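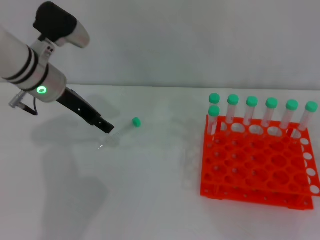
Clear plastic test tube on the bench, beside the arm

Vasard 260 Dissolution Bath

If your lab runs tablet or capsule release testing, you already know how much of the day goes into waiting for the bath to settle. The Vasard 260 gets up to temperature fast and stays there, and we're really pleased with how quiet it has become since the new circulator went in (you can hold a conversation next to it!).

Each vessel sits in its own locking collar, so centering takes a few seconds and doesn't drift when someone leans on the lid. The paddles and baskets swap without tools. Vessels hold 1,000 mL and are numbered on the rim, and the spare set comes in the same box.
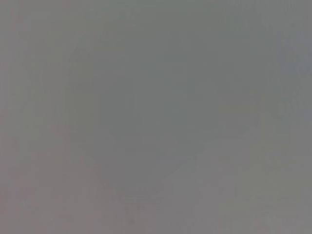

The part our own chemists like best is the sampling manifold. Kiều Khổng rebuilt it last winter after one too many clogged filters, and the new fittings come apart by hand for rinsing. It will also take the older Lustholm probes, so keep those if you have them.

Methods are stored on the unit and exported over the Umport connection as plain text files. There is room for 543 of them. Run records carry the operator's initials, start time and bath readings.
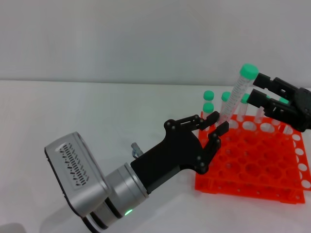 Orange-red tube rack with a conical tube held above it

In the crate: bath, drive head, paddles, baskets, vessel covers, manifold, power cord, printed manual.
Shipping weight: some 260 lb, on a pallet
Part number: Hayes 1,223
Next units ship in February.

Page updated 11 January 2020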